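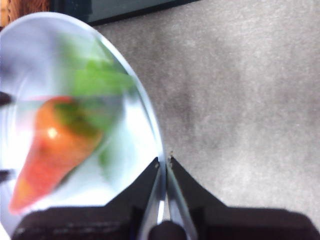
Korkeslow's school district will drop packaged snacks from its pre-K and kindergarten rooms this fall and serve fruit and vegetables instead, the school board decided at its May 16, 2019 meeting. The vote was 5 to 2. Parents got the news in a one page letter sent home in backpacks, and a longer one is supposed to follow. Children that age will be getting the real version of what plenty of them already know from play food — an orange carrot with its green top, on a white plate. Crackers, fruit chews and juice pouches are out. Milk stays.

The switch covers 31 classrooms at both elementary schools, Mimetska and Plamby. Older grades not affected for now. The board may look at first and second grade in October, after it sees what comes back on the trays.

Supplier is Arabzadeh Produce, the wholesaler on the county road that already fills the lunch contract. Deliveries twice a week, before the first bell. The company will wash and cut at its own building, so no new kitchen staff needed, the district said. Carrots, apples, cucumbers and pears to start, with berries when the price allows.

Money was the sticking point. The two members who voted no said they had no quarrel with vegetables but wanted to see a full years cost before signing anything. The district says the snack line in the budget already covers it, mostly because the vending agreement at Plamby ends in June and will not be renewed. A breakdown was promised for the next meeting. It was not in the packet handed out at the door.

Teachers who spoke were mostly in favor. One kindergarten teacher from Mimetska asked who cleans up, and whether snack time could be moved back ten minutes so it does not run into recess. The superintendent's office said it will work that out with each school. Another asked about kids who just won't eat it. No seperate snack will be offered, but families can still send one from home, as long as it follows the nut rules.

Allergy forms have to be redone. Parents of incoming kindergartners will get the new form at registration, everyone else by mail over the summer. Forms already on file for lunch do not carry over to snack.

Menus go up on the district website in August. Paper copies at both school offices. Questions about the program can go to the food service desk at the district building, open mornings until school lets out for the summer.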